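The Drurkis Contact Group

The Drurkis Contact Group is one of those diplomatic bodies that hardly makes the news, and I've been meaning to write a proper entry on it for this site for ages. It's a standing forum between two neighbouring states, Stisen and Kovamico, which share a long river border and have spent much of their history not getting on. The group takes its name from the small spa town where it first sat down together, in a hotel dining room with (by all accounts) dreadful heating.

I should say at the start that I lived on the Stisen side for a good few years and sat in the public seats for several of the open sessions, so I'm not a complete outsider. Where I'm going on memory, I'll say so.

Background

Relations between the two countries went sour over fishing rights, then over customs, then over pretty much everything. Each side called its ambassador home. The embassies stayed open with a skeleton staff, mostly stamping passports and dealing with lost luggage, but there was no political contact at all at the level of ministers. Trade carried on through the back door, as it does, with lorries going the long way round through a third country and everybody paying more for onions.

The first attempt to mend things was the Durán Formula, named after the port where it was drafted. It was a single sheet of paper, and I still think it's a lovely bit of drafting. It said that the two governments could talk about practical matters without either of them giving up its position on the border. Lawyers call this a "without prejudice" clause. In everyday terms, you can discuss the price of the fence and leave the row about whose garden it is for another day.

How it is made up

Each side sends a delegation of 14, which covers the head of delegation, officials from the main ministries, interpreters and a note-taker. There are 2 chairs, one from each country, and they swap the gavel after every lunch break. I always liked that. You could feel the mood in the room change when it happened, and the Kovamico chairs were generally quicker to cut people off.

Below the main table there are working parties on border crossings, river management, consular matters and what is called "information", meaning complaints about each other's television. The working parties do most of the real work. They meet more often, in plainer rooms, and they don't issue statements, so if you want to know what they've agreed you usually have to wait for a new form to appear at the crossing point.

The secretariat is tiny and lives above the old post office in Drurkis. It keeps two sets of minutes, one in each language, and neither has legal priority over the other. This has caused trouble more than once. There was a long quarrel over a word that meant "shall" in one version and something nearer "would like to" in the other - that took a whole spring to put right.

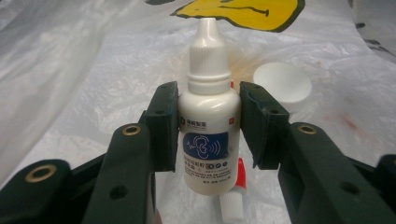
Sessions usually begin on a Thursday, a habit left over from the days when the only decent train got in the evening before. The opening is public and the rest is closed. If you turn up for the opening you'll hear two prepared speeches, both longer than they need to be, and then everyone is politely shooed out into the corridor, where there's a tea urn. The August session is the exception. It's held outdoors if the weather allows, on the terrace of the same hotel, and it tends to be the friendliest of the year!

What it has agreed

The group can't sign treaties. It makes recommendations, and the two governments then accept them, ignore them or (quite often) accept them and do nothing for a while. At the last count I saw, it had adopted 39 recommendations since it started. The ones people in the border towns talk about are these:

The small traffic permit, which lets people living near the river cross for the day without a visa. My old neighbours used it every week for the market.

The flood line, a direct telephone link between the two river authorities. Before it existed, warnings went through both capitals and arrived late.

The family list, which dealt with relatives separated when the crossings were shut. The first list had 1,254 names on it, and working through it took far longer than anybody had promised.

The return of ambassadors has been on the agenda from the beginning and is still there. It gets moved to the next meeting with great courtesy every single time.

Criticism

Plenty of people think the group is a talking shop. In Stisen, the complaint is usually that it gives Kovamico a respectable stage while the hard questions get parked. In Kovamico you hear almost the same thing the other way round, which rather pleased me when I first noticed it. Newspapers in both capitals have called for it to be wound up, generally just before an election.

A fairer complaint, to my mind, is about secrecy. The closed sessions are very closed indeed. Local councils along the river have asked for a seat, or at least for the papers in advance, and have been turned down. A town can find out that its bridge is going to be shut for repairs from a notice taped to the bridge. I've stood and read one of those notices with a bag of shopping in each hand, so perhaps I'm biased.

Supporters answer that the group has kept meeting through two changes of government and a very nasty quarrel over a detained barge crew. During the barge affair the formal sessions were suspended, but the consular working party carried on quietly and the crew went home. I remember the church bells going on our side that evening.

Name and usage

In Stisen it's normally just "Drurkis", as in "that'll have to go to Drurkis". Kovamico officials prefer the full title and will correct you. Older documents use "Drurkis Conversations", which was the name before the rules of procedure were adopted, and you'll still see it on the brass plate by the secretariat's door. The Durán Formula is sometimes wrongly given as the group's founding document. It came first, and the group's own rules refer back to it in the opening paragraph, but they are separate texts and are kept in separate archives.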